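How a New Car Gets to the Dealer

Ages 8 to 11
Updated 4 Jul 2022

If you go past a car dealer, you will see rows of new cars parked outside. Most of them were built a long way away, some of them in another country. They got there by truck, by train, by ship, or by all of these. Very few were driven the whole way.

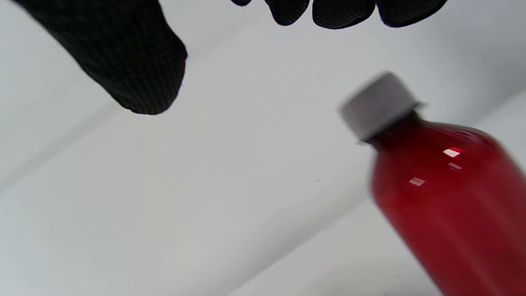
Baltbridge Transportation Museum | Schools and Families Team

Leaving the factory

At the end of the assembly line, a worker starts the new car and drives it for the first time. It goes through a test area, where people check the brakes, the lights, the horn and the steering. Then it is sprayed with a lot of water to find out if any leaks in around the doors and windows.

Every car gets its own number. It is called a VIN, which is short for Vehicle Identification Number. A VIN has 17 letters and numbers in it, and no two cars on the road should have the same one. You can often read it through the windshield, down in the corner on the driver's side. The letters I, O and Q are never used, since they look too much like 1 and 0.

After the checks, the car is parked in a big lot with hundreds of others. Some cars have sheets of white plastic film stuck to the hood and roof. This keeps dirt and scratches off the paint during the trip.

By train

Trains are good for long trips over land. The cars ride inside tall rail cars called autoracks. An autorack has two or three floors, like a parking garage on wheels. The sides are covered with metal panels to keep out stones and weather.

The cars are driven on at one end, up a ramp, and along the floor one behind another. Straps or blocks hold the wheels still. Small cars fit on three floors. Pickup trucks and vans are taller, so they travel on two.

By ship

A car that has to cross an ocean goes on a special ship. The ship is called a ro-ro, which stands for "roll-on, roll-off." The cars roll on by themselves at the start and roll off by themselves at the end, so no crane is needed.

From the outside, a ro-ro looks like a very large box with a pointed front. Inside there are many decks joined by ramps. Some of the decks can be moved up or down to make room for taller vehicles.

In our main hall there is a model of a ship called the Hedidero. The display says she can carry 3000 cars. On the trip shown on the wall map she had 2648 cars on board, and 438 of them were pickup trucks. Try this sum: how many of the vehicles were something other than pickups? (The answer is at the bottom of the page.)

Loading a ship is a job for a team. Drivers park the cars very close together, sometimes with only a hand's width between the mirrors. Then a van picks up the drivers and takes them back to the dock for the next group. Each car is tied to the deck with straps, because a ship leans from side to side in big waves.
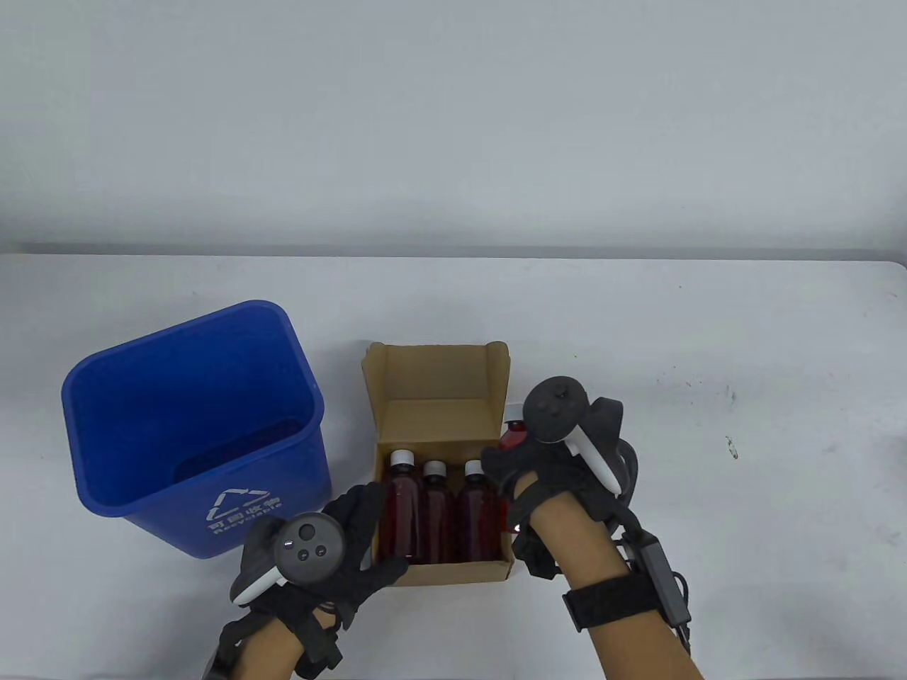

Blue bin with a "Recyclable" label.

At the port

When the ship arrives, the cars are driven off and parked again. Workers look at each one for dents and scratches. They may also add parts at the port, such as floor mats, roof racks or a tow hitch. This is quicker than sending the car all the way back to a factory when a buyer wants something extra.

The cars then wait for their next ride. A busy port can have so many cars that the rows are marked with letters and numbers, so that people can find the right one.

By truck

The last part of the trip is almost always by truck. You have probably seen a car hauler on the highway. It has an upper floor and a lower floor, and the driver can tilt parts of it to make everything fit. Some cars go on forward and some go on backward.

The driver has to think about the order. The car that comes off first should go on last. A driver going from the port to Prorkbridge and then on to Evangelista would load the Evangelista cars first. If they were loaded the other way around, the driver would have to take them off at Prorkbridge and put them back on again.

At the dealer

The dealer's workers peel off the plastic, wash the car, check the tires and put in any fuses that were left out for the trip. If it is an electric car, they charge the battery. After that it is ready to go on the lot.

Some cars already have a buyer waiting. Others stay on the lot until someone picks them. A car can take a few days to reach the dealer if the factory is nearby. From across an ocean it can take weeks – and longer in bad weather.

Words to know

Autorack: a rail car with floors for carrying cars.
Deck: a floor on a ship.
Hauler: a truck that carries other vehicles.
Port: a place where ships load and unload.
VIN: the number that belongs to one car only.

Answer to the sum: 2210 vehicles.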